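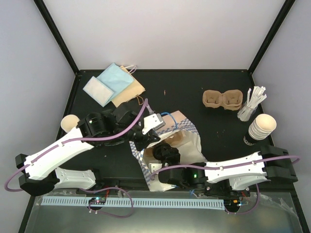
Napkins, straws and a paper bag with handles.

Edeltraud Petersen
Long thread on the Firkwood women's hockey season so far, now that they've hit the first break in the schedule. I've been to all the home games and watched the road games on the stream. 1/

Start with the record. They've played 12 and they sit second behind Trakik. Last year at this point they were near the bottom and had already changed goalies twice. 2/

The biggest change is on defense. Last season the pairs got shuffled every night. This season the top pair has stayed together since opening night, and you can see it in how they leave the zone. One goes back for the puck, the other is already on the wall waiting for the pass. Fewer blind clears up the glass. 3/

The second pair is still shaky. Both of them like to pinch, and when they do it on the same shift there's a two-on-one coming back the other way. Sriwong scored on exactly that play in the first period of the home opener and came close to doing it again in the second. 4/

Goaltending has been fine. I wouldn't go further than fine. She's good down low and tracks well through traffic, but teams are shooting high glove side on her and they've had some luck with it. The Trakik game was lost there. 5/

About that Trakik game. Firkwood were the better team for two periods and lost by a goal. I've seen people blame the penalty late in the third. It was a trip, the call was right, and the tying goal they needed had already been missed twice by then. An open net from the left circle, and a breakaway that went into the pads. 6/

Power play: not good. They enter the zone well enough, then everyone stands still. The puck goes around the outside and ends with a shot from the point that gets blocked. The second unit looks better to me and gets far less ice time. I'd swap them for a few games and see. 7/

Penalty kill is the opposite story. Aggressive at the blue line, quick to the boards, short shifts. They gave up nothing shorthanded in the last 3 games. The forwards on that unit are mostly fourth liners and they've earned more time at even strength. 8/

The new top line took a while. The center came over from Ustusance in the summer and for the first few games she was passing to spots where her old wingers would have been. Since then it has clicked. The goal against her old club was the best one they've scored this year - three passes, all on the tape, and a tap-in at the back post. 9/

Faceoffs are a concern on the left side. They only have one left-shot center who wins them with any regularity, and she's been playing through something with her wrist. She sat out two practices last week. The club says she's available. 10/

Attendance. The announced crowd for the Ustusance game was 2469, the best of the season, and the upper corner sections were open for the first time since March. A rainy night game against a bottom team drew far less, as you'd expect. The student section has moved behind the visitors' net and it's a lot louder there. 11/

Small thing, but the new scoreboard clock still lags. It showed four seconds left on a penalty when the player was already out of the box. The officials keep their own time so it doesn't change anything on the ice. It does confuse people in the stands. 12/

The schedule gets harder from here. They open the next stretch on 20th October at Sriwong, then go straight to Trakik the following night. The Sriwong trip is 326 miles by bus each way, so I'd expect the backup goalie to get one of the two starts. My guess is the first. 13/

She hasn't played a full game yet this season. In relief she looked calm and handled the puck better than the starter does. If she has a good night I think it becomes a real conversation. 14/

What I'd want from the road trip: a split, and a power play goal from anybody. Two losses would drop them to fourth, depending on what Ustusance does with its game in hand. 15/

A few people asked about the stream. The audio problem was on the home side only and the club has put up a replay with the sound fixed. Road games are on the host team's page, and you need a separate login for Sriwong. 16/

Someone also asked who I'd pick as best player so far. The right-side defender on the top pair. She plays the most minutes on the team, hasn't taken a penalty, and most of the clean exits start with her. 17/

I'll do another one of these at midseason. Corrections welcome, especially on the faceoff numbers, which I keep by hand. 18/18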